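Bank wrote off part of its loan book, do my shares get diluted?

Posted in Money & Investing > Stocks for beginners

jarent_saver

Hi all, hoping somebody can talk me through this in plain words. I own 209 shares of Fullico Bank, which I picked up through their customer share plan back when I had my checking account there. Never sold, never bought more, just let the dividends pile up.

In November I got a letter saying they are taking a big charge on bad loans and are "strengthening capital by way of a rights issue." The letter says I get 2 rights for every share I own and I can use them to buy new stock at a discount, or sell them, or let them lapse. The window closes at 5 p.m. on the last day and the form looks like it was written for lawyers.

My questions are, do I have to put in more money? If I do nothing, do I lose anything? And why would a bank sell its own stock cheap right after telling everybody it lost a pile of money?? My brother-in-law says dump the whole thing. He also said that about Zulon and it went up, so I'm not rushing.
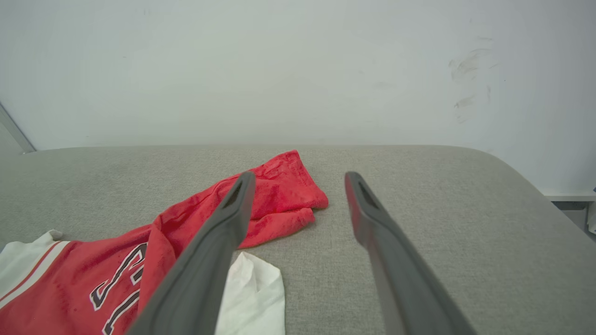 Page 2

Rozīte

You don't have to put in a cent, so breathe. A rights issue is an offer to existing owners before anybody else gets a shot at the new stock.

But doing nothing is usually the worst of your choices. The new shares come in below the market price, so once they start trading, the price of the old ones normally slips to somewhere in between. If you take up your rights, you own more shares at a lower average cost and your slice of the bank stays the same size. If you sell the rights, you get some cash that helps make up for the slip, and your slice shrinks. If you let them expire, your slice shrinks and you may get nothing at all (some banks sell the leftovers and mail you the difference, some don't, so look for a paragraph on "unexercised rights").

Be careful with one thing in the letter. Having 2 rights per share doesn't always mean you can buy 2 new shares per share. Sometimes it takes several rights to buy one. Look for the words "subscription ratio" and do the math with your own number of shares before you decide. I got this wrong with a different bank years ago and sent them way too much money. It came back, but it took weeks and I had to call over and over.

As for why they sell it cheap, they need to be sure people will buy. A bank has to keep a certain cushion of its owners' money against its loans, and when it writes down bad loans, that cushion gets thinner. They can refill it slowly out of profits, or sell off parts of the business, or ask shareholders. Asking shareholders is fast.

Also, your broker or the plan company will almost certainly want your answer earlier than the deadline in the letter. Mine cut me off a full day before. Call them and ask!

oldpassbook

I'd sell. Banks always say it's one time only and then they come back for more.

Rozīte

Some do, sure. I'd still read the part about what they plan to do with the rest of the bad loans. If they're selling them off in one go, that's different from holding on and hoping. And even if you want out, sell the rights as well as the shares, they're worth something separately while they trade.

jarent_saver

Thank you, this helped a ton. I found the ratio on the back of the form and you were right, it takes more than one right to buy a share. I called the plan people and their cutoff is noon, so I'm glad I asked. The rep figured the rights were worth about 90 dollars altogether if I sold them, before fees. I think I'll sell enough of them to pay for using the others, which the rep said is allowed. Will post again when the new shares show up in my account.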